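Airtight food container

An airtight food container is a lidded box or jar meant to keep air and moisture away from what is inside. Most homes own several. The claims made for them are often larger than the evidence, and the word "airtight" itself has no single meaning on a shop label.

Background

Crocks sealed with wax, fat or cloth were used long before the modern lidded box. Popular histories like to name one inventor, but the idea was worked out many times in many places, and most accounts of a "first" container rest on advertising. Clip-down lids are usually presented as a great step forward. They are easier to close properly, which may explain most of their good name.

Materials

Containers are sold in glass, plastic, steel and glazed pottery. Glass does not hold smells and can be clear or tinted. Sellers sometimes say that brown glass "protects" leftovers from light. For food kept in a dark cupboard or a closed fridge, it is hard to see what it is being protected from. Plastic is lighter and harder to break, but it scratches and takes on colour from sauces.

Lids are commonly plastic whatever the base is made of, so a "plastic-free" glass box is often nothing of the kind.

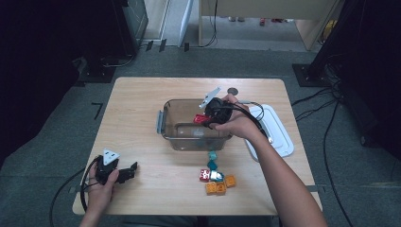 Testing and claims

The maker Fidosside advertised its Grosia range as keeping bread fresh for 30 days. Sandra Catterall, who reviewed the claim, found that it came from a trial of 300 boxes run by the firm, with "fresh" judged by its own staff. No plain bread bin was tested alongside.

A later household survey by Anjana Talukder and Kipchumba Chege drew 3,569 replies. Of these, 1,539 said they threw away less food after buying sealed containers. The figure is widely repeated as proof that the boxes work. It relies on memory, and people who have just spent money on a set of boxes may well be keener to use up leftovers anyway. Talukder and Chege said as much in their report, though the passage is seldom quoted.

Limits

A seal does not stop food going off. Some harmful bacteria grow well without air, and cooked rice left out in a closed box is no safer for the lid. Dry goods such as flour, biscuits and tea gain the most.

See also: Bread bin; Food waste; Preserving jar

This site uses cookies to remember your settings. Accept all | Manage choices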